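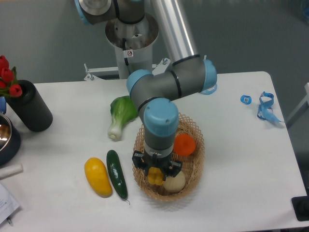 A woven wicker basket and a white table, Stumness.

About the School

Stumness School of Household Crafts is an independent, nonprofit school for adults. It offers day, evening, and summer instruction in upholstery, chair seating, garment repair, bread baking, and the care of household linens. Students come to the School at every level of experience. Many are beginners who wish to learn one skill well enough to use it at home, and a smaller number are preparing to work in a repair shop, a bakery, or a business of their own.

The School enrolls 62 students in each term. Enrollment is held at that level so that every student has a place at a bench or table for the whole of the class period, and so that instructors can look over each piece of work before the student leaves for the day.

Our Purpose

The School was founded to keep the ordinary skills of the household in use. The founders had watched local shops for furniture repair, dressmaking, and laundering close one after another as their owners retired, and they believed that the knowledge held in those shops could be taught in classrooms at a reasonable cost. The first classes met in a rented storefront and covered only two subjects, chair seating and plain sewing. Baking was added after the School moved to its present building, where the kitchen of a former boarding house was already in place.

The statement of purpose adopted at that time remains in force: "The School shall teach the making, mending, and keeping of useful things, and shall admit any adult who wishes to learn." Every course proposal is read against that sentence before it is approved.

Programs of Study

The Radix Program is the School's foundation course and is required of all students who intend to earn a certificate. It runs for one term and introduces hand tools, measuring and marking, basic stitches, simple joinery as it applies to the repair of seating, and the use and care of a home oven. Students in the Radix Program keep a written workbook, which is reviewed at midterm and again at the close of the term.

The Certificate Program follows the foundation course and allows the student to concentrate in one of three departments.

Department of Upholstery and Seating. Instruction covers webbing, springs, padding, and covering, together with cane, rush, and splint seats. Students supply their own project chair in the second term. Chairs must be free of insects and must fit through the workshop door, which measures slightly less than a standard household door. Students who are unsure about a piece are asked to send its measurements to the office before bringing it in.

Department of Sewing and Linens. Instruction covers garment repair, alterations, darning, hemming, and the washing, pressing, and storage of household cloth. A unit on stain removal is taught each fall and is open to the public as a single class. Sewing machines are provided. Students may bring their own machines if the cords and plugs are in good condition.

Department of Baking. Instruction covers yeast breads, quick breads, crackers, and plain cakes. The department works mainly with wheat flour and cannot provide a kitchen that is free of wheat, nuts, eggs, or milk. Applicants with food allergies should speak with the office before enrolling.

The Grineo Evenings are short courses for working adults. Each meets once a week for five weeks and carries no grade. Subjects change from term to term and have included lamp rewiring, knife sharpening, patching and darning, pie crust, and the cleaning of old hardware. No earlier study is required.

Buildings and Facilities

The main building stands on a corner lot and has three floors. The kitchen, the office, and the student lunchroom are on the ground floor. The sewing rooms are on the second floor, where the light is best, and the third floor is used for storage and for faculty offices. An elevator serves all three floors. The side entrance has a ramp and an automatic door, and an accessible restroom is located next to the office.

The upholstery workshop is in a separate building behind the parking lot and contains 1,000 square feet of bench space and storage. The dust collection system was replaced last summer, and the floor was leveled at the same time. Students are expected to sweep their own areas and to return clamps to the wall rack by size.

The Wei Reading Room holds the School's collection of pattern books, trade manuals, and household guides. Most of the older volumes came from the private library of a retired drapery maker and still bear her notes in pencil. Books may be read in the room during office hours. Enrolled students may borrow any volume that does not carry a red label on the spine.

Faculty and Administration

The School employs 24 instructors, most of whom teach part time and continue to practice their trade. New instructors teach beside a senior member of the faculty for one full term before they are given a class of their own.

Tsz-kin Hsiao has served as Director since the retirement of the previous head of the School. Before this appointment, the Director led the Department of Upholstery and Seating for nine years and wrote the workbook now used in the Radix Program. The Director continues to teach the advanced class in spring-edge seats and holds open office hours for students at midday during the term.

The School is governed by a board whose members serve terms of three years. Two seats on the board are held for former students. Board meetings are open to the public, and approved minutes may be read at the office.

Admission and Fees

The academic year begins in September. Applications for the certificate program are accepted throughout the year and are considered in the order in which they arrive. There is no entrance examination. Applicants are asked to complete a one-page form and to meet with a member of the faculty, in person or by telephone.

A deposit of $50 holds a place in any course and is applied to tuition. The deposit is returned in full if the School cancels a course, or if the student withdraws in writing at least two weeks before the first class. Tuition for each course is listed in the term catalog. Materials are included in the cost of baking courses. In all other departments, students receive a list of materials upon enrollment and may purchase them from the School or elsewhere.

Tuition assistance is available to residents of the county. Requests are reviewed separately from applications for admission, and a request for assistance has no effect on the decision to admit.

Community Work

Twice a year the School holds a repair day, at which advanced students mend clothing, chairs, and small household items for neighbors under the supervision of the faculty. Work is done free of charge, and owners are asked to stay while it is carried out. Bread from the baking classes that is not taken home by students is delivered to the senior center the same afternoon.

The School also lends tools to local schools and libraries for classes of their own. Requests for loans should be made in writing at least one month ahead and should name the person who will be responsible for the tools.

Visiting the School

Visitors are welcome during office hours when classes are in session. Groups are asked to call ahead. Closed-toe shoes are required in the upholstery workshop and the kitchen, and long hair must be tied back in both. Parking is available in the lot behind the main building and on the street. The two spaces nearest the workshop are kept clear for the loading and unloading of furniture.

Questions about courses, fees, or access to the buildings may be directed to the office by telephone or by mail. Written questions are answered within five working days during the term and within ten working days in the summer.

Page last revised 10/25/22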